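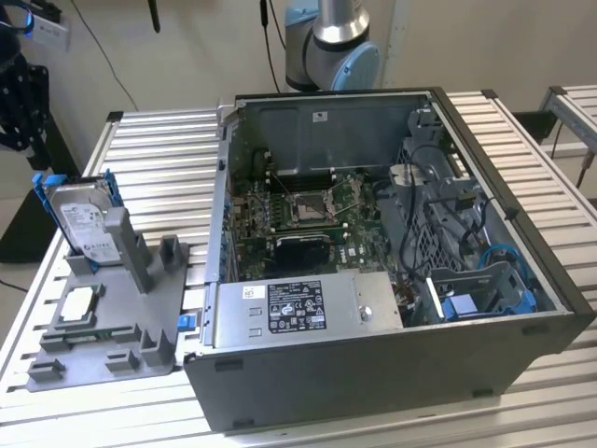 Sorting and Recovery of Materials from Retired Office Computers

Student project report, second semester
Unit: Materials Recovery and Waste Systems

1. Background

Our group looked at what happens to desktop computers once an office is finished with them. Most of our classmates assumed they go to landfill or get shredded whole. Both happen, but a computer taken apart by hand first gives cleaner metal and a better price per kilogram. We wanted to measure how much cleaner, and whether the extra labour is worth paying for.

The work was done with material from Pallby, a small recycler that takes office equipment from councils and schools. Pallby sells its steel and aluminium to Grajales, a scrap merchant, and sends circuit boards away in drums to a smelter.

2. Aim

To compare two ways of handling retired desktop towers:

Method A: remove the battery and drive, then send the whole tower as mixed scrap.
Method B: take the tower apart by hand and sort it into steel, aluminium, circuit board, cable, power supply and plastic.

3. Scope

We were given access to one lot of 110 towers. Laptops, monitors and printers were left out. So were towers that still worked well enough to resell, which Pallby had set aside before we saw the lot. Data wiping was handled by Pallby's own staff and is not covered in this report.

The lot was mixed in age and size. We did not try to separate the results by model. A later group could do this, as the smaller cases seemed to have more plastic in them for their weight.

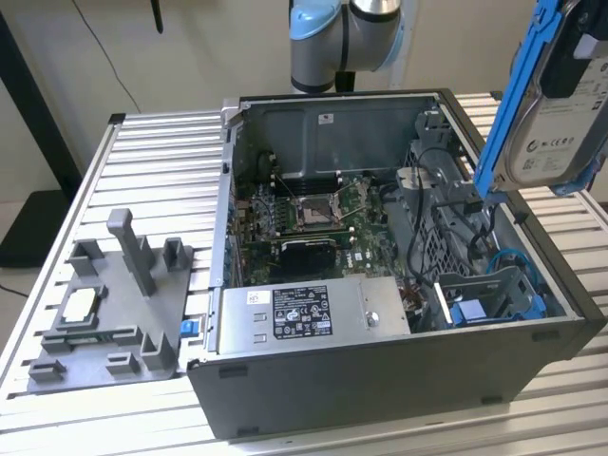 4. Method

Half of the lot was assigned to Method A and half to Method B. Towers were numbered with paint marker and drawn by number so that we did not pick the easy ones.

For Method B the order of work was:

Unplug and discharge. Towers were left unplugged overnight before opening.
Open the case and remove the coin battery into the battery tub.
Disconnect and pull the cables.
Remove the power supply in one piece. Power supplies were not opened.
Remove the heatsink and the processor, if fitted. Keep the processors apart from the boards, as they are sold separately.
Remove memory, then the motherboard.
Strip the plastic front and feet from the steel case.

Each fraction went into its own labelled bin and was weighed at the end of the shift on the floor scale. We used Skistar, a free stock-tracking program, to record the weights, and checked the totals against the paper sheet every Monday.

5. Results

The Method B towers gave 432 kg of sorted material. Steel was by far the largest fraction, followed by power supplies. Circuit board was a small part of the weight but the largest part of the value.

The quote for the sorted material came to $605 more than the quote for the same weight sent as mixed scrap. Both quotes were taken on the same morning to avoid price changes affecting the result.

Contamination was low. Grajales rejected 2 bins, both of them aluminium, where steel clips had been left on the heatsinks. We went back through these by hand with a magnet and they were accepted the second time.

6. Discussion

The price difference looks good until labour is counted. We were unpaid and slow, especially in the first week, and a paid worker would have to be a good deal faster than us for Method B to make money on metal alone. Screws were the main delay. Cases with clips and thumb levers came apart quickly, while older ones needed several driver bits.

We also tested a cable stripper lent to us by Jolleo. It worked on thick power cords but jammed on the thin internal cables, so we sold those unstripped. The time lost on this is not included in our figures.

A middle option would be to pull only the power supply, the processor and the boards and leave the case as it is. We think most of the extra value would be kept. We ran out of towers before we could test it.

7. Limitations

One lot from one recycler is a small sample. Scrap prices move from week to week, so the dollar figure should be read as a result for that day only. We did not include freight, which matters a lot for a regional site.

8. Recommendations

Trial the middle option on the next lot.
Keep a magnet at the aluminium bin.
Time each tower separately instead of by shift.
Ask the smelter for its board grades before sorting starts, so that low-grade and high-grade boards can go in different drums.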